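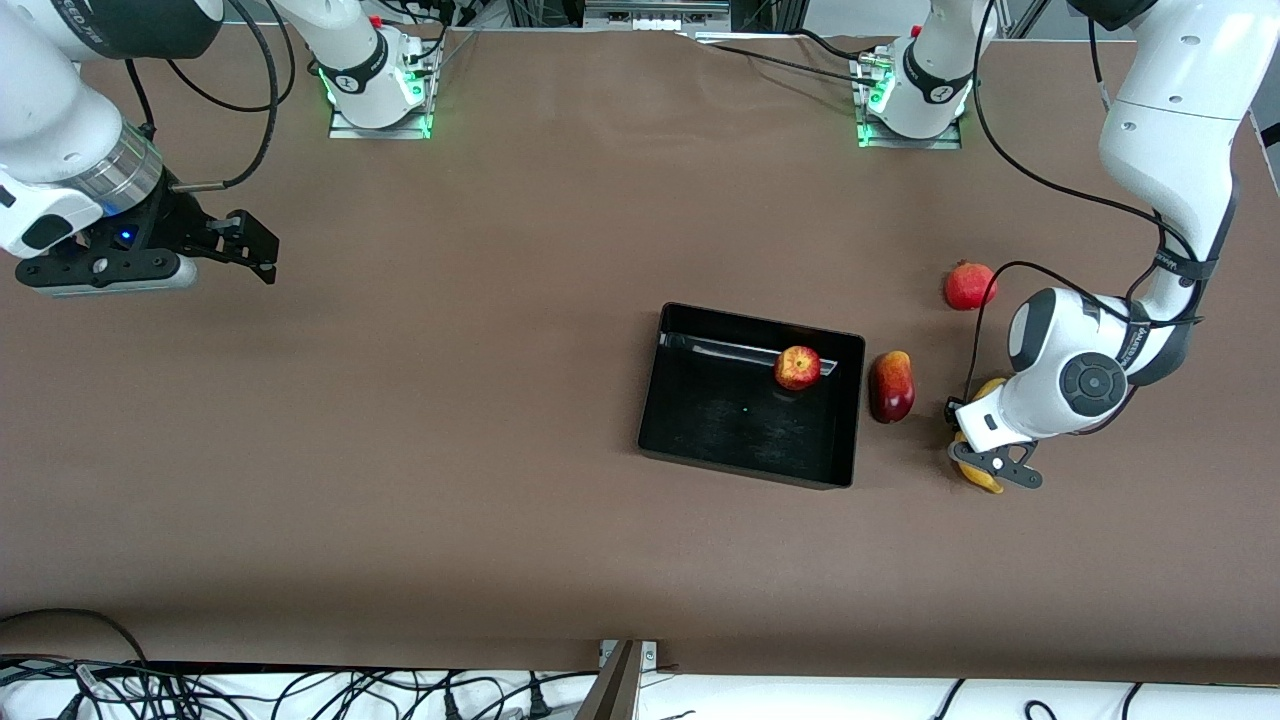 Apple in the black tray, mango and pomegranate beside it.

October, 9.40. Fruit skins, dye bath trials cont.

Pomegranate rind again. Batch from Govham came in very dry, had to soak overnight and still gritty. Ground it coarse in the end, fine grind clogs the muslin every time. 164 g rind to the small pot, tap water, lid on. Brought up slowly, held just under a simmer. Smell fine, a bit like wet cardboard.

Wool skeins: alum mordant, 9 in total. Mekdes did the mordanting yesterday, label on bucket says 2 hrs, she thinks it may have been less. Need to ask her properly before we compare with the Kaden yarn.

Colour after first dip – weak yellow, slightly green. Second dip better. Iron modifier turned it a good dark olive but the wool feels harsh, so halve the iron next time. Rinse water ran clear on the fourth change.

Mango bark still not arrived. Mango peel is NOT a substitute, tried it in spring, got beige. Veerle wants it tried agian with fresh peel and soda ash. Fine, one skein only.

Apple: bark and twigs only, skins give next to nothing. Kazemi's notes say a pinkish tan on silk, we got tan and no pink. Maybe the water. Lime scale in the kettle is terrible.
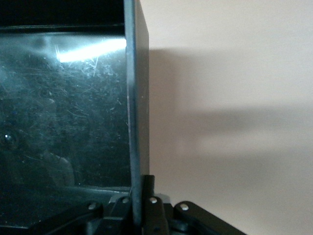
Scratches and smudges on the dark glass, glare near the top.

11.15. Light test. Set up strips half covered with card, south window. Last lot faded most on the plain alum, iron ones barely moved. Strip 19 has lost its tag, I think it's the onion but not putting it in the table on a guess.

Veerle asked whether to send samples to Imuvex for the wash test. Yes but wait for the second olive lot, no point paying postage twice.

To do
– order alum
– new muslin, heavier
– ask Mekdes re mordant time
– descale kettle
– write up the silk resluts before I forget which was which

Pot left to cool with the wool in. Take out first thing, before the post.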